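Unit 7: Grip Loss Without an Alarm
Course notes, Manipulation Lab
Instructor: Zoila Correa. Lab lead: Rommel Samonte

Read the section on force limits before coming to lab. The case below is used again in Unit 8, so keep your notes.

1. Background

The Kirkodine cell was set up to place pairs of soft shoes on a small stand. Training data came from people using hand-held grippers with the same jaws as the ones on the arms. The set used in July held 2,542 recorded pair placements. After review, 1,649 were kept. The rest were dropped for missing jaw data or for clock drift between the left and right grippers.

The policy trained on this set ran well in short tests. The fault showed up in long runs.

2. The fault

A shoe would slide out of one jaw during the lift. The arm kept going, moved to the stand, opened its jaws over nothing, and logged a completed placement. No alarm was raised. On three runs the dropped shoe ended up under the other arm, and the next move pressed down on it. The third of these bent a jaw finger and tripped the joint torque limit, which is how the fault was found.

3. What the logs showed

Jericho Talavera compared commanded jaw width with measured jaw width over each failed lift. In a good grip, the measured width stops short of the commanded width and stays there. In a failed grip, it stops short, holds for a moment, then closes the remaining distance as the foam slips out. The controller sampled the width once, at the end of the close command. At that point both cases look the same.

The software treated "object held" as a latched flag. Once set, it was cleared only by an open command.

4. Causes

Direct cause: the grip check ran once and was never repeated.

Contributing causes:
- Foam soles compress under load. Jaw force was set for a rigid test block.
- Grip point. Many demonstrations take the shoe by the heel end with the toe hanging low. The weight then acts away from the jaws and turns the shoe in the grip. A person holding the gripper corrects for this by tilting the wrist. The policy learned the tilt only in part.
- The completion signal came from arm position alone.

5. Changes made

The grip flag is now computed on every control cycle. If measured width falls below the held width by more than the set margin, both arms stop and hold position. The operator must clear the stop by hand. Automatic retry is disabled, as a retry with a loose shoe in the work area repeats the hazard.

Honeylyn Sarmiento's proposal to raise jaw force was tested and rejected. It marked the foam and only delayed the slip.

6. Before your lab session

Check cable slack on both sides with the arms at full reach. Confirm that the stop button works before enabling motion. Do not reach in for a dropped shoe until the drives are off.

Problem: given a sampling period T and a slip speed v, find the smallest width margin that detects a slip within 3 cycles. State what you assume about sensor noise.
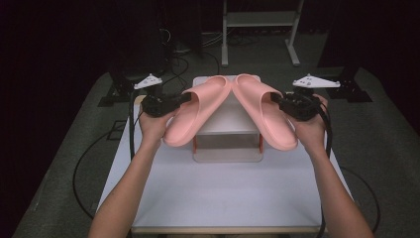

Figure 1. Heel-end grip on a pair of foam-like slides, one hand-held gripper per sandal, toes angled down over the stand.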